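# Storing loose blocks and offcuts in open bins

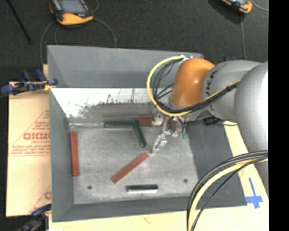 Open bins are the easiest way to keep short pieces of stock in a workshop, as long as you keep each bin to one size. Lids get lost and drawers jam. With sloping walls, like those on the gray bin in the photo, you can get your fingers down beside a piece that has ended up against the side. Red and green bar-shaped blocks can share a bin if they are the same size, and the color tells you which is which without a label.

**Don't fill it up.** Stop when you can still see patches of floor. Pieces stacked three deep hide the one you want, and you end up tipping everything out on the bench.

**Check the bottom.** Some bins have small holes in the floor. Leave them open if you keep the bin near a sink or an outside door. If you store screws or dowel pins, lay a piece of thin rubber mat over them first. I cut mine from a 510 mm strip left over from the bench.

**Cleaning.** Empty the bin, brush out the corners with an old paintbrush, then wipe with warm water and a little dish soap. Dry it before anything goes back in – painted wood sticks to a damp floor and leaves marks. Scuffs on the walls won't come out and there's no point scrubbing. For tape residue, use cooking oil on a rag, wait four minutes and wipe again with soap.

**Painting blocks.** Teun Groen does his ends first and lets them dry before he touches the long sides. I used to do it the other way and always had fingerprints. Two thin coats are enough. Leave them overnight on nails or a wire rack.

**Where to put it.** Waist height is best. Ours is on the low shelf by the window and I plan to move it in July when the new brackets come from Dernidlow. If it has to stay on the floor, put a strip of wood under the back edge so it tilts toward you.

**Sorting.** Go through each bin four times a year. Anything split or too short for a clamp goes in the scrap box. Keep painted scrap out of the stove.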